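March 4, 2021

Second day on the sorting board corner. Lungile Chauke wants the small table ready before the toy testing starts in May, so I worked on the wall side first and left the shelves for later.

The wall behind the table was washed with soap and water, then I went over the worst places with 400 paper, very light. Yesterday I tried 200 and it was too rough, it leaves a shine you can feel with the finger. One coat of the Zurker off-white after. I waited 30 minutes and then I was impatient and touched it — do not do this, wait longer.

The green grid top is good for us. When a board is put down we can line its edge to the white lines and come back to the same place next time. Yogesh asked if the lines will disturb the children. I think no, but we should ask the Prevus people, they had a similar table.

The blue board stays on the left side. I prefer it there because the right hand has all the free space for the pieces. Pieces are in the Troltel box, 4 of them need new glue and I put these apart in a bag with my name.

Still to do on the wall: the thin dark marks on the left part and the short one lower down, near the table.
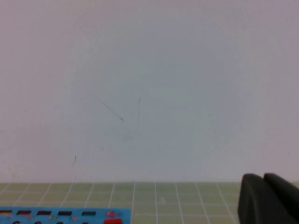 I don't know yet if they are scratches or only pencil. If an eraser takes them, fine. If not, I fill with the white paste from Shabalala and sand again, only by hand. There is also a pale smudge on the green, near the middle. Try warm water first, no alcohol, I am afraid for the printed lines.

Lungile has the key for the paint cupboard. Ask her before noon, after that she is in the other building.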